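Brown table, faint dark patches, what would you do
Home & Table > Surfaces and Furniture > Care and Repair

triewlien
Posted 10/06/2021
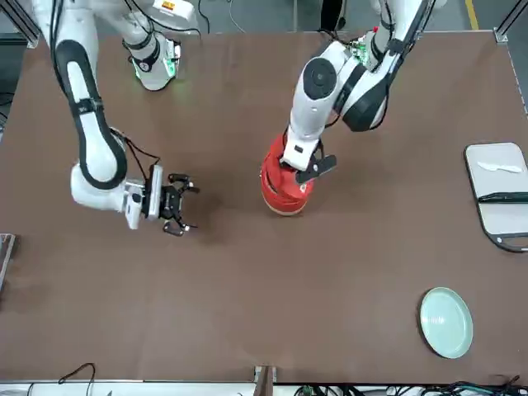
The finish is matte and always has been, so please don't tell me it has lost its shine. It never had any. What it has is darker patches, faint ones, which I notice every time I sit down and which my husband claims he can't see at all. He also can't see the laundry, so I'm taking a wider poll.

I got the table secondhand in February from a woman in Gramance who was moving to a smaller place. She said it had been "oiled or something." That is the full service history. It's a big plain brown top, I do all my chopping and plating on it, and I'd like to keep doing that without turning it into a museum piece.

Options as I see them: clean it properly, oil the whole thing and hope it evens out, sand it, or learn to live.

- Liên Triệu

oldpaintbucket
Learn to live. Next thread.

mossandmortar
I can just about make out what you mean. Some of what's dark there is plain shadow, so before you buy anything, move the lamp and look again. I once spent a whole Saturday scrubbing the shadow of a curtain rod. My wife brought me lemonade and let me.

If the patches are still there with the lamp moved, try warm water and a drop of dish soap on a soft cloth, wipe with the grain if it has any, and dry it straight off. Do the whole top. If you only clean the patches you'll end up with lighter patches, and then you'll be back here with a new thread.

triewlien
Moved the lamp. Two of them left the table entirely, which was embarrassing. The rest stayed.

ngocvi_42
Oil it. It's a matte top that was "oiled or something," the something was oil. Dry spots and oily spots take light differently and that's your patches. I use Vorance on mine, two thin coats a day apart, wipe off everything that doesn't soak in. Mine had rings all over it from my brother's coffee years and you'd never know.

hingepin
Please don't oil it until you know what it is! If that top is sealed, the oil will sit there and go sticky and you'll be peeling your sleeves off it until Christmas. Put a drop of water somewhere that doesn't matter and leave it a few minutes. If it beads, it's sealed. If it sinks in and goes dark, it's open and you can oil it.

ngocvi_42
She said it was oiled.

hingepin
She said "or something." I've been married 42 years and I know what "or something" covers.

ngocvi_42
Fine, do the drop. Then oil it.
- Ngọc Vi

plateandspoon
Different question, is that cutting board always parked over at the right? If you chop in one spot every day, then that spot gets wiped every day and the rest gets wiped when company comes. I'd move it around for a few weeks and see whether things even out on their own. Costs nothing.

Also I like the pale green plate against the brown. Where did you find it?

triewlien
The board lives on the right and so do I, I'm right-handed and set in my ways. But point taken, it can go on vacation to the left side.

Plate is from Hứa, the little shop behind the post office. I bought seven and have most of them.

oldpaintbucket
What's the red thing in the middle?

triewlien
Dinner, if I ever get off this forum.

sanditall
Nobody has said sand it so I'll say it. Take it all back with 120, then 180, then finish it with whatever you like. An afternoon and it's a new table.

mossandmortar
An afternoon, he says. And if there's a veneer on it she'll be through to the core by lunchtime. Nobody here knows what that top is made of, including the person who owns it. Sanding is what you do when you've run out of gentler ideas.

sanditall
I've sanded a lot of tables.

mossandmortar
And how many do you still have?

sanditall
Rude. Most.

hingepin
If you won't oil and won't sand, there's a soft wax in a flat can called Taveo that stays pretty flat-looking. Try it on the underside first. I would still do the water drop before anything.

triewlien
Did the drop, on the back corner where nobody sits. It beaded up. Left it seven minutes by the oven timer and wiped it off, and there's no mark.

hingepin
Sealed. So no oil.

ngocvi_42
Sealed in that corner. Old tables wear through in the middle, where people eat. Do another drop near one of the patches.

hingepin
I hate to say it but she's right, do another one.

triewlien
It'll have to be tomorrow, I need the middle for supper. Soap and water first, then drop number two, and the sandpaper stays in the garage where sanditall can't reach it.

oldpaintbucket
Still voting for learn to live.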